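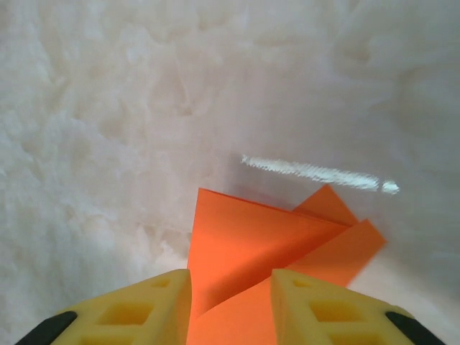 Washing a Long-Pile Rug at Home: Notes on Drying Time

I wash the long-pile rug from the back bedroom once a year, in June, when the house is warm enough to dry it indoors. The washing is easy. Drying decides whether the pile comes out soft or sets into hard little ropes, so I changed my method this year and wrote down what I did.

The rug is synthetic with a woven backing. Check the label first. If the backing is glued latex, don't soak it; latex breaks down with repeated wetting and sheds a yellow powder on the floor.

I vacuumed the back, turned the rug over, and vacuumed the pile with the suction only. A rotating brush pulls long fibers out by the root. Then it went into the bathtub with cool water and 2 capfuls of Biltico wool detergent. I pressed it down by hand for a few minutes and drained the tub. Rinsing took longer than washing. Detergent left in the pile dries as a film, and the film picks up dirt faster than clean fiber does.

In past years I hung the rug over the shower rod. The water ran to the lower edge, which stayed damp long after the top had dried, and the backing stretched. This time I laid it flat on a wire rack, backing down, with the Nomura box fan on low at one end. I turned the rack end for end before bed. The backing was dry to the touch at 24 hours. I left it on the rack one more night anyway.

Josée Zacharias, who used to run the cleaning counter at Prendden, told me to comb the pile while it was still slightly damp. I used a wide-tooth pet comb and worked from the tips toward the base in short strokes. Combing from the base tightens the clumps. The edges took the most time, and one corner still mats a little.

I haven't tried a spin cycle. Our washer is small, and a wet rug that size would throw it off balance. Next year I want to weigh the rug before and after draining to see how much water the rack method leaves in it.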